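Why I gave up on lunch at my desk

07/11/2020

So I've been working from home since February, and for the first stretch of that I ate every single lunch in front of my laptop. Crumbs in the keyboard, soup going cold while I typed "sounds good!" to people. I'd look up around two o'clock and have no memory of eating anything at all. The bowl was just empty.

I'm not somebody who does challenges, but I told my friend Jirayu Hemmin that I was going to eat a proper lunch at a proper table for 51 days in a row, and he wrote it down, so then I had to. (He does that. He has a notebook of things people have promised him.) The rules were pretty loose. Phone in the other room, food on something with a rim, sit down until I'm finished. That was the whole plan.
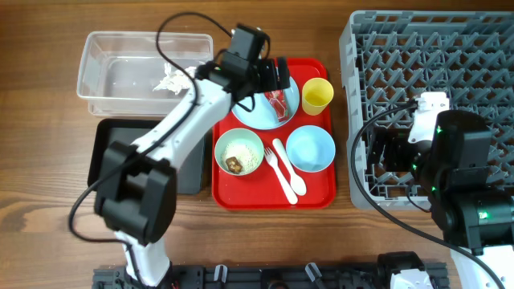
Trays, a clear bin and a crumpled napkin on the wooden tabletop.

The first week was awful! I didn't know what to do with my eyes. I read the back of the Buvell mustard jar so many times I could recite it. I got up to check on laundry that wasn't even running. And lunch took eight minutes, tops, which made me feel a bit silly about having made such a fuss over it.

Then somewhere in the second week I slowed down without trying. I started making slightly better food too, I think because I was going to have to sit there and look at it. Nothing fancy — leftover rice with an egg, cucumbers with too much vinegar, the good bread from Bradby when I could get there before it sold out. My sister mailed me a packet of Nasen chili flakes and I put them on everything for a solid month, including, once, a peach. Pretty good on a peach.

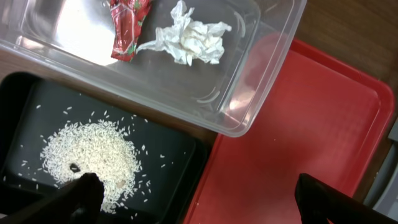 Snacks were the part I hadn't thought about. When I ate at my desk I grazed all afternoon, a handful of this and a handful of that, and I could have told you truthfully that I barely ate any junk. Once I was having a real lunch I started noticing how much of the other stuff went by. It's the wrappers that give you away. One shiny red one crumpled up in a plastic container next to a wadded tissue doesn't look like much, but picture that every afternoon from winter into summer and you've got my old desk drawer. I still have snacks, for the record. I just have them sitting down, and I mostly stop at one.

The other thing that changed was how I shop. I used to go to Phromma on the way home from nowhere in particular and come back with 70 dollars of things that didn't go together. Now I think about what I want for lunch on the next few days and buy that. It's still not cheap (have you seen what they want for a mango?), but way less gets thrown out, and I've quit buying salad kits I was never going to open.

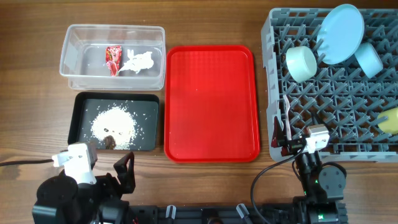

Rice on the black tray, a bit more in the clear container, and the red tray next to them.

I did miss two days. One was a work call that ran from eleven-thirty to half past one, and I ate crackers on mute. The other I just forgot, and remembered at the sink with a fork in my hand. Jirayu says both of them count against me and that I owe him dinner, which I'm disputing.

Anyway, I'm past the 51 now and still doing it most days. I've moved the table closer to the window and bought a second chair cushion. Next up is breakfast, which I currently eat standing at the counter in my socks. If any of you have a breakfast that can be made half asleep and isn't oatmeal, please leave it in the comments!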